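Part 3: Clearing the Bed and Sorting the Small Stuff

Okay, this is my favorite part of the bedroom guide, and it goes faster than you'd think!

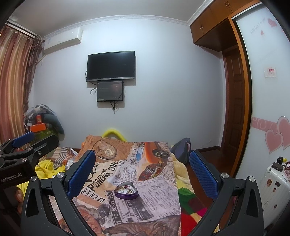
Otakar Kopecký wrote in after the last part to say he'd do the blankets first and leave the jewelry for the end, when there's some space to spread out. Fair enough, but I like the little things out of the way before any fabric starts flying (I've shaken an earring into a radiator, so I'm biased).

1. Find the jewelry tin. Mine is the purple heart with the silver rim, and it gets rings and trinkets and no hair ties, ever.

2. Gather any loose pieces from the bed and put them in. On a busy print like my newspaper sheet, run your palm over it too, because a thin ring just vanishes among all those headlines.

CAUTION: Don't carry the tin around with the lid up. Close it, then walk.

3. Move the tin to a shelf or dresser.

4. Pick up the loose cloths, yellow one and striped one in my case, and shake each over the bed. Fold the clean ones, and the rest go in the wash.

5. Take the backpack off the bed and hang it up. Check the side pockets for snacks!

6. Fold the blankets in thirds, patchwork on the bottom and the fuzzy one on top. The fuzzy one slides if you stack it the other way around.

7. Pull the sheet tight from the foot end and plump the pillow against the wall.

NOTE: If your sheet has a picture on it, like the orange car on mine, use it to check that you've got the thing on straight.

Related
Part 2: Under the Bed
Part 4: The Murnitz Dresser, Drawer by Drawer
Washing Fuzzy Blankets
Alis Hooks for Heavy Bags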